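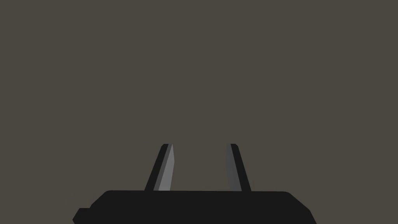

Rechercher sur le site OK

Visite de la tuilerie Durneler, journée portes ouvertes

Je travaille depuis treize ans dans la couverture, dont trois en France, et je n'avais encore jamais vu comment on fabrique une tuile. Quand mon collègue Khurram Sial m'a transmis l'invitation de la maison Durneler, j'ai donc accepté tout de suite. Nous sommes partis tôt, car le parking est petit et les camions de livraison ont la priorité à l'entrée.

L'accueil se faisait dans l'ancien séchoir. On nous a donné un badge, un casque et des bouchons pour les oreilles, puis on nous a répartis en groupes. Le nôtre était conduit par Gonzalo Carretero, responsable des presses. Il parle vite, mais il répète volontiers, ce que j'ai apprécié.

La visite commence dehors, devant les tas d'argile. L'argile reste là tout un hiver avant d'être employée. M. Carretero nous a expliqué que le gel casse les mottes et que le mélange devient ensuite plus régulier. Il en existe deux qualités, une grasse et une maigre, et la proportion est corrigée selon les résultats du laboratoire. J'ai demandé quelle proportion, mais cela, on ne le dit pas aux visiteurs.

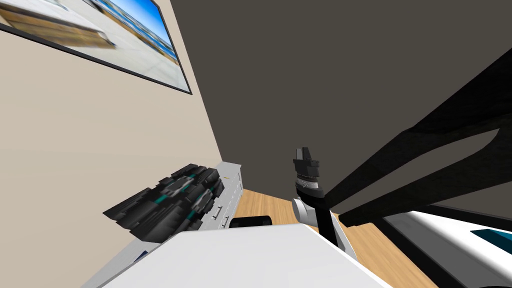 Après le broyage, la pâte passe dans une étireuse, puis sous la presse. Le bruit est fort et il faut presque crier. La presse principale sort 775 tuiles à l'heure pour le modèle Gillia, une tuile à emboîtement de petit format. Les moules sont en plâtre et s'usent assez vite ; un ouvrier les change pendant la pause, avec des gestes très précis. Les tuiles de rive et les faîtières sont faites sur une autre presse, plus ancienne, et une partie de la finition est encore réalisée à la main. C'est pourquoi les accessoires coûtent si cher sur nos devis. Je pourrai maintenant l'expliquer aux clients avec un peu plus de conviction.

Le four est un long tunnel. Les wagonnets avancent lentement et la cuisson dure plus d'une journée. On ne voit pas grand-chose, seulement une petite fenêtre et un tableau de commande. À la sortie, en revanche, nous avons pu prendre des tuiles encore tièdes et les frapper avec le doigt. Une bonne tuile donne un son clair. Une tuile fendue donne un son sourd, même quand la fissure est invisible. Khurram, qui a commencé son métier comme ardoisier, connaissait déjà ce contrôle pour l'ardoise.

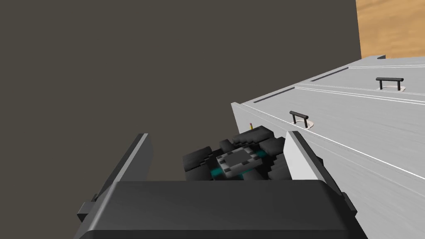 La partie qui m'a le plus intéressé était l'atelier d'essais, tenu par Mme Divya Kartha. Elle soumet des échantillons à des cycles de gel et de dégel, puis elle mesure l'eau absorbée. Elle nous a montré des tuiles provenant d'un chantier de montagne, posées avec une pente trop faible. La terre cuite était bonne, la pose ne l'était pas. L'eau avait stagné dans les emboîtements et les bords s'étaient feuilletés. Elle a insisté aussi sur la ventilation de la sous-face, que beaucoup d'entreprises négligent encore en rénovation lorsqu'elles ajoutent un écran sous l'ancienne charpente.

À midi, un repas froid était servi sous une tente. J'y ai rencontré M. Ertuğrul Yalçınkaya, couvreur lui aussi, qui prépare la réfection d'une grange de 300 mètres carrés. Il hésitait entre la Gillia et une tuile de récupération. Nous avons parlé longtemps du poids et des liteaux, et j'ai manqué le début de l'exposé sur les sous-toitures Prindari. D'après Khurram, je n'ai pas perdu beaucoup, c'était surtout commercial.

L'après-midi finissait par des questions avec Mme Kartha. J'en note une qui revient souvent chez nos clients.
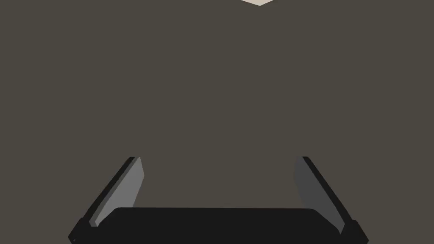 Faut-il nettoyer un toit en tuiles avec un appareil à haute pression ?

Mieux vaut l'éviter. Le jet enlève la peau de cuisson de la tuile, qui devient plus poreuse et reprend la mousse plus vite. Un brossage doux par temps sec, suivi d'un produit adapté laissé sans rinçage, suffit dans la plupart des cas.

Nous sommes repartis avec un catalogue et deux échantillons, un rouge nuancé et un brun. Ils sont au bureau, sur l'étagère près de l'entrée, pour les clients qui veulent comparer. La prochaine visite de l'usine est prévue en septembre, sur inscription auprès de Durneler.

Contact | Mentions légales | © Østergaard Couverture, tous droits réservés | Haut de page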